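Drernska Opera Society: Visiting us, your questions

Search this site Go
Print this page | E-mail this page

Drernska is the spring opera season held each April at the Purov Hall. These are the questions our box office gets most often. If yours isn't answered, write to us at the address at the foot of the page.

Tickets and seating

How do I book?
By phone, online or in person at the hall. Season subscribers book first, then single tickets go on general sale. There is no booking fee for tickets collected in person.

How many seats are there?
The Purov Hall seats 757. Most of the seats are in the stalls, and the rest are in one balcony that goes around three sides. The side balcony seats are cheaper and you lose part of the stage from them. The seating plan marks these as restricted view.

Do you have tickets for people under 30?
Yes. Anyone under 30 on the night of the performance can buy any unsold seat for half price on the day. Bring something with your date of birth on it.

Can I return a ticket?
We exchange tickets for another performance of the same opera up to five days ahead. After that we will try to resell them for you, but only once our own seats are gone. We don't refund tickets that don't resell.

The operas

What language are they sung in?
The original language, with English surtitles above the stage. This season that means Italian for the two main stage productions and Czech for the studio piece. If you are in the back rows under the balcony, ask for a seat with a clear line to the surtitle screen. Row T and behind can't see all of it.

I've never been to an opera. Which one should I start with?
The comedy is the shorter of the two main productions and the story is easy to follow. Read the synopsis first either way. It is printed in the program, and we put it on the website when the season is announced.

How long do they run?
The comedy runs two and a half hours with one intermission. The tragedy is longer and has two. Running times are posted in the lobby once the dress rehearsal has been held, and they are more reliable than the ones in the brochure.

Who is conducting?
Francine Kennedy conducts both main productions. The studio piece is led from the piano by Aaliyah Poirier, who also prepares the chorus.

Are the productions traditional or modern?
One of each this season. The tragedy is in period costume on a painted set we own. The comedy has been moved to a seaside hotel. The music hasn't been cut in either, apart from one short ballet that we don't have the dancers for.

Is there a talk before the show?
Yes, in the Hyvönen Room upstairs. It is free to ticket holders and ends in time for you to get to your seat. The talk does give away the ending.

On the night

What should I wear?
Whatever you like. The hall can be cool in April, so a sweater is a good idea in the balcony.

What if I'm late?
You will be seated at the first suitable break. In the tragedy there isn't one until the end of the first act, and you can watch on the lobby monitor until then.

Can I bring children?
We suggest eight and up for the comedy. Every child needs a ticket. The studio piece is not suitable for children.

Can I leave my phone on?
Please turn it off and put it away. Silent mode still lights up, and people behind you will see it.

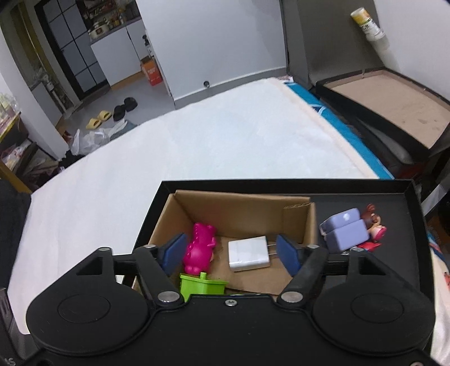

A charger and a pink toy, with a tray on the bed.

Is there parking?
There is a lot behind the hall, entered from the lane. It fills early. Street parking is free in the evening, and the bus stops across the road.

Is the hall accessible?
There are wheelchair spaces in the stalls and a companion sits free. The elevator goes to the balcony and the Hyvönen Room. Headsets for the hearing loop are at the coat check.

Supporting us

Do ticket sales pay for the season?
They pay for part of it. The rest comes from donations and hall rentals. Last season over 2,000 people bought at least one ticket, and many of them also gave something.

How do I join the chorus?
Auditions are held in the fall. Prepare one song or aria in any language and bring the sheet music for the pianist. Rehearsals are at the Flirnent Studio, not at the hall.

Contact: Drernska Box Office, Purov Hall | © Drernska Opera Society | Page updated 30 Jul 2024 | Back to top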